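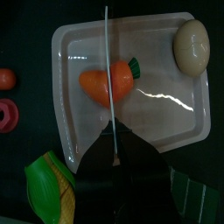 The Junari Folklore Archive begins a short thread today on the kallikantzaroi, the goblins of Greek winter legend. They are said to live underground for most of the year, sawing at the great tree that holds up the world, and to come to the surface for the twelve days between Christmas and Epiphany. A toy carrot in two pieces, with its green leaf cap, serves well enough for a trunk that is nearly sawn through. The story itself is told in many villages, and no two tellings agree on every point.

2/ Descriptions of the goblins vary widely by region. Some tellers make them tall and black, with red eyes and the legs of a goat. Others make them small, lame and rather foolish. The accounts collected for the archive by Myrto Tsolakis lean strongly toward the second kind.

3/ Their habits are a nuisance more than a danger. They come down the chimney, put out the fire, spoil the food and ride on the backs of people walking home late. A fire kept burning through all twelve nights is the remedy most often named.

4/ A colander left on the doorstep is another. The goblin stops to count the holes and cannot get past two, as three is a holy number and he dares not say it. He starts again, and is still counting when the rooster crows.

5/ While the goblins are above ground, the tree heals. They return after the blessing of the waters to find the trunk whole, and the sawing begins again. Readers often ask whether this is connected with the world tree of the Norse. The two resemble each other, but the archive holds nothing that shows one came from the other.

6/ Evanthia Karras, who recorded her grandmother's version for us in July, adds a detail we had not met before. In her family the goblins quarrel over whose turn it is to hold the saw, and the delay is what saves the tree. Her recording runs to 20 minutes and may be heard in the reading room on request.

7/ The Antoniadis collection, which holds 80 handwritten tales, is now open to visitors by appointment. The pages are fragile and may not be photographed. Typed copies of the winter tales are available at the desk - please ask for the blue folder.

8/ Lambros Kourkoulas will read from the collection on August 11, 2026, in the Jorkell Room. The reading is in Greek with an English summary. Seats are free but must be reserved.

9/ We would be glad to hear from anyone whose family told these stories, in particular where the goblins had names of their own. Written accounts of up to 200 words may be sent to the archive by mail or left at the front desk. Please include the name of the village, if it is known.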